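Garbridge teleoperation group, monthly meeting
Held Friday, October 2024, in the Plolo lab. Minutes of the September meeting were accepted with one change: the item on floor tape was carried over, not closed.

**1. Demonstration count**

The kitchen-table set stands at 2529 accepted demonstrations against a target of 3000. A further 190 were rejected at review. The main cause is operators letting go of the trigger before the arm has fully settled, which leaves the end of the recording ambiguous. The second cause is a late start, with several seconds of no movement at the front.

Agreed that the trimming script may remove still time at the start of a recording but must not touch the end. Recordings with an early release are to be done again.

**2. Wrist view**

The view from the wrist was discussed at length. When the operator swings the arm quickly the wrist picture smears, and patterned surfaces lose all their detail. The fixed views hold up better. 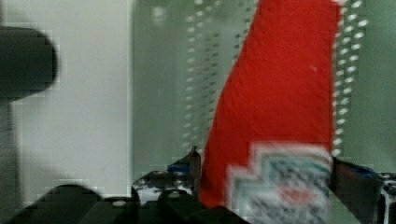

Two options were put forward. The first is a shorter exposure with more light over the table. The second is a cap on wrist speed in the remote-control software, applied only within the last part of an approach. The meeting preferred the second as a trial, as the extra light was thought likely to cause glare on glossy objects. Operators who have used a speed cap before found it tiring, so it will be run for one week and then reviewed.

It was noted that the cap must be written into the metadata. Past sets were mixed without this and could not be separated afterward.

**3. Hand guiding versus remote control**

Samis has asked whether some tasks could be taught by moving the arm by hand. The group's experience is that hand guiding is quicker for a new operator and gives smoother paths, but the operator's own arms and sleeves end up in the fixed views. Remote control avoids this and is closer to what the policy will see when it runs by itself.

Decision: remote control stays the default for anything recorded with video. Hand guiding may be used for setting waypoints and for teaching new staff how the joints behave. A reply to Samis will go out with the minutes.

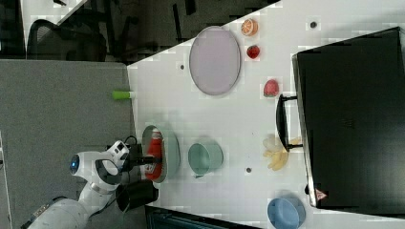

Operators also asked for a clearer rule on grasp height for tall items. At present one person grips near the neck and another near the middle, and the policy learns something in between. No rule was set. Some variety is wanted, but it should be deliberate — each operator will record both heights in equal share for the next block.

**4. Table layout and resets**

The reset sheet was reviewed and found to be too loose. It says "place items as before," and this is read differently on each shift.

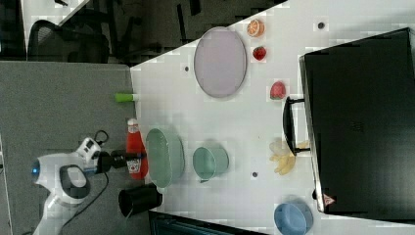 Layouts with items lying down are to stay in the set and be logged under their own code. Upright starts are easy to reproduce, while a fallen start varies a good deal in angle. The ketchup bottle lying on the line between the white tabletop and the grey surface, with the gripper fingers across its middle, was given as the case to write up first, and the black cup on its side goes on the same page. The fruit and the lilac plate can be left where they are between takes unless the task calls for them. The table holes may be used as reference points when describing positions on the sheet.

**5. Woldegiorgis controllers**

The two hand controllers on loan from Woldegiorgis are due back at the end of the month. One has a sticky trigger, which may account for part of the early-release problem under item 1. Agreed to ask for an extension on the good one and return the other with a note.

**6. Actions**

- Speed cap trial, one week, logged in metadata
- Reply to Samis on hand guiding
- New reset sheet, with a separate code for fallen starts
- Loan extension request to Woldegiorgis
- Floor tape — carried over again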